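Subject: Re: [store-room] Black box, open frame – where does it live?
From: Arlindo Furtado
Saturday, 16:40

> The Lemari shelving is up and the bottom row is full. Can somebody
> tell me what we are doing with the open-framed boxes? The list says
> shelf 5, but the lids are on shelf 5 and I don't want to move them
> twice.

Leave the lids where they are. The list is from December and I never changed it after the Skovton order came in. Open-framed boxes go one row down, long side to the wall, nothing stacked inside them until the labels are done. The black one is below.
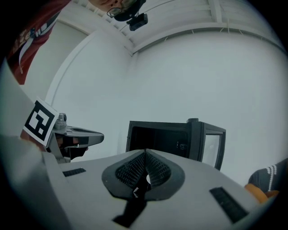 1 min read · 108 words

Please put it down in the book as 914. The old number was 300, but that now belongs to the Figueiredo trays – if you find a 300 sticker on anything else, peel it off and let me know.

Two other things. The shelf pegs are in the tin by the door, and we are short of the longer ones. I'll bring more on Saturday if the shop has them. And whoever has the spare key to the side cupboard, could you drop it back before then?

Arlindo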